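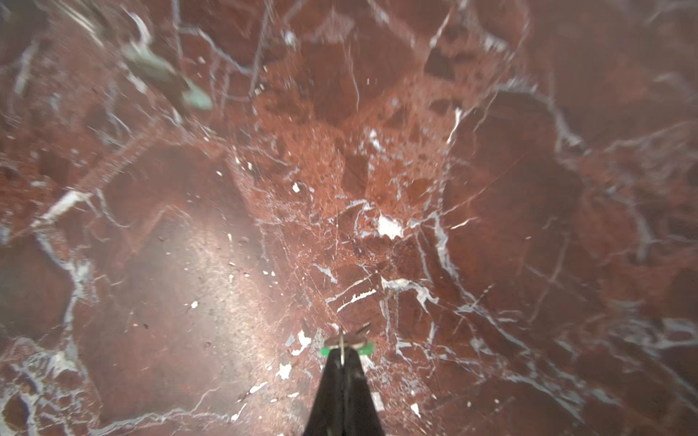

Walleyes on Zabala Lake don't move much in the two weeks after ice-out, according to the guide who has run trips out of the Jesten landing since 2000.

"Most people fish too fast and too deep," he said. "They come up in April with summer habits. I'm in 8 feet of water with a jig and a minnow, and I let it sit."

He starts near the mouth of Dillden Creek, where males stage before the females show up. An eighth-ounce jig is his usual choice. If the wind picks up he goes to a quarter ounce and keeps the same slow lift.

"I don't get fancy with color. Chartreuse if the creek is running dirty, plain white if it isn't. I've had clients switch jigs all morning and catch the same fish I did, only fewer."

His boat carries 2 clients at a time. He tried taking more one season and went back. Lines crossed too often in shallow water, he said, and he spent the day untangling them.

The creek bite slows once the surface warms into the fifties. By the middle of May he has moved to the gravel bars on the Nilden side and is pulling nightcrawlers on a plain hook behind a walking sinker.

"That's easier fishing. You cover ground. But the bigger fish of the year for me come early, off the creek, and usually right at dark."

His best day last spring ended with 69 walleyes caught and released, nearly all of them males under 18 inches.

"It was raining sideways. I had a fellow from downstate who wanted to go in at noon. We stayed."

He asks his clients to pinch down their barbs and to put back any female heavy with eggs. Bait is included in the trip. Lunch isn't.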